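Part 2: Setting up your sorting table

Okay, you've emptied the drawer (Part 1) and you've got a heap of odds and ends on the floor. Now they need somewhere to go! I'm Griet Hoekstra, and this is how I do it at home.

1. Clear a table you can walk up to from the front. Mine is a plain rectangular one.

2. Throw a fleece blanket over it. I like pale pink (small dark things show up so well on it), but use whatever you have.

3. Smooth it out with your palms and let the front edge curl over the side.

Note: don't chase every wrinkle. I used to, and it got me nowhere.

4. Put anything that stands up by itself toward the back. Frames, money boxes, that kind of thing.

5. Keep the front half open. You'll want it for the next handful.

Caution: glass-fronted frames tip easily on fleece, so push the foot down firmly before you let go. I cracked one in June and I'm still a bit sore over it.

6. Fold straps and bands into a bundle and give them a spot of their own, off to the left.
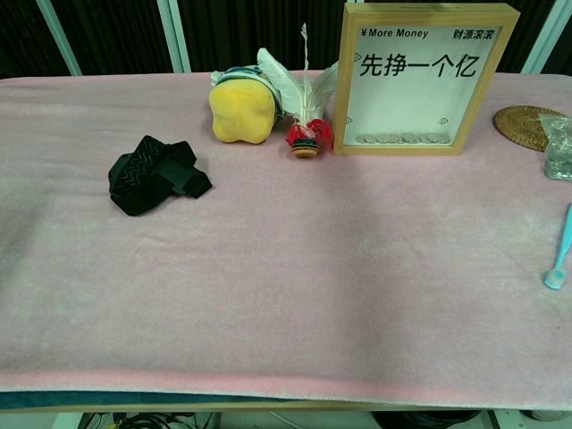
7. Feathered things like a jianzi go down on their weighted base, never on the feathers. They bend, and then they kick all crooked!

8. Soft toys and sponges can lie any way they like.

Note: if you run out of room, stop and do Part 3 (boxes and labels) with what's already out, then come back for the rest of the heap.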